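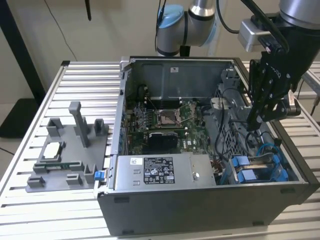
# temitz-towers

Bench records for desktop towers stripped and rebuilt at the Skernside reuse workshop. One row per tower, one row per part taken out of it, and a short text note where the person at the bench wrote one.

Last revised: Sep 21, 2023

## Contents

| File | Holds | Rows |
|---|---|---|
| `towers.csv` | one line per case received | 619 |
| `parts.csv` | one line per part removed | 1337 |
| `notes.txt` | free text, keyed by tower | almost 500 |
| `codes.csv` | meanings of the short codes | see file |

All files are UTF-8, comma separated, with a header line. `notes.txt` is tab separated, as the notes are full of commas.

## What is covered

Full-size and mid-size desktop towers that open from the side. The records begin when the side panel comes off and stop when the panel goes back on. Testing under power is kept in a separate set held at Trandarside and is not included here.

Parts recorded:

- processor
- memory sticks
- hard drives and the carriers they sit in
- power supply
- optical drive
- data cables, only when replaced

Not recorded: case screws, front panel wiring, fans that stayed in place, keyboards, screens, anything that came in the same box as the tower.

## Order of work

The order matters when reading `parts.csv`, because `step` is numbered from it. Parts that stay in the case leave a gap in the numbering.

1. Tower laid on its side, open side up. Panel off.
2. Data cables released from the drives. Drives out, with their carriers.
3. Memory out. Both end clips opened first where there are two.
4. Heatsink off, old paste wiped from the underside.
5. Socket lever raised, retention frame opened, processor lifted straight up.
6. Power supply out, if it is being changed.
7. Replacement parts fitted in reverse order.

Processor and memory go directly into the parts holder at the side of the case. They are not put down on the table or on top of the power supply. A processor left on the bare table is recorded as `loose` in `held_at`, and is inspected again before it is fitted to anything.

The socket lever stays up while the socket is empty. Older notes sometimes say "lever down, no cpu". Treat the socket condition in those rows as unknown.

## Fields: towers.csv

- `tower_id`: text, starts with T. Never reused.
- `case_type`: `mid`, `full` or `other`.
- `panel`: how the side panel is held. `latch`, `screw`, `thumb`, `mixed`.
- `board_mark`: maker's name if printed on the motherboard, otherwise empty. Taken from the board and never from the outside of the case, as boards have been swapped before.
- `psu_place`: where the power supply sits when the tower is lying open. `low`, `high`, `side`.
- `bays`: drive bays present, filled or not.
- `outcome`: `rebuilt`, `parts`, `scrap`.

## Fields: parts.csv

- `part_id`: text, starts with P.
- `tower_id`: the tower it came out of.
- `kind`: see `codes.csv`.
- `step`: number from the list above.
- `held_at`: `holder`, `tray`, `loose`.
- `label_text`: copied from the part. Empty if there is no label or it cannot be read.
- `condition`: `good`, `marked`, `damaged`, `unknown`.
- `goes_to`: the `tower_id` it was fitted to, or `store`.

A hard drive and its carrier share one `part_id` unless the carrier is broken. In that case the carrier gets its own row with `kind` set to `carrier`. Plastic carriers break at the tabs more often than anywhere else, so `condition` for a carrier means the tabs.

## Codes worth knowing

`marked` means a visible mark that does not stop the part being used: scratches on a heat spreader, a torn label, paste on the edge of a processor. `damaged` means the part is not to be fitted. Bent pins in a socket are recorded against the tower, in `outcome` and the note, because the socket does not leave the board.

`unknown` is a real value and is not the same as an empty cell. Empty means the field was skipped.

## Known faults in the data

- 2 towers have no rows in `parts.csv`. Both were opened, found to be empty apart from the board and power supply, and closed again.
- `psu_place` was filled in with the case standing up during the early part of the work, then with the case lying down. Rows from the standing period carry an `s` at the end of `tower_id`. Don't compare the two groups on this field.
- `label_text` for power supplies is long and was often shortened. Ratings may be missing even where the label was readable.
- Memory sizes were read from stickers. They were not checked against the running machine.
- In June the holder was changed for one with a separate recess for the processor. Before that, the processor shared a tray with screws and clips. More processors are `marked` in the earlier rows, and some of those marks may come from the tray.
- `bays` counts external and internal bays together in some rows. There is no flag for this.

## Loading

Read every column as text first. `tower_id` and `part_id` will load correctly in most tools, but `label_text` contains strings that spreadsheets turn into dates.

```python
import pandas as pd

towers = pd.read_csv("towers.csv", dtype=str, keep_default_na=False)
parts = pd.read_csv("parts.csv", dtype=str, keep_default_na=False)
both = parts.merge(towers, on="tower_id", how="left")
```

The merge is on where a part came from. To follow a part to where it went, merge on `goes_to` and drop the rows marked `store` first.

## Suitable uses

Estimating which parts survive removal, planning stock of carriers and cables, checking a written work order against what was done. The set is too narrow to say anything about how reliable one maker is against another: towers arrived in batches from a small number of offices, and the mix reflects what those offices had bought.

## Removed before release

Asset tags, serial numbers and the names of the donating offices. Drives were wiped or destroyed before their rows were added, and no data from any drive was kept.

## Changes

- `panel` now accepts `mixed`.
- `carrier` added to `kind`.
- Duplicate rows for reseated memory merged into one.
- Spelling of `condition` values made the same throughout.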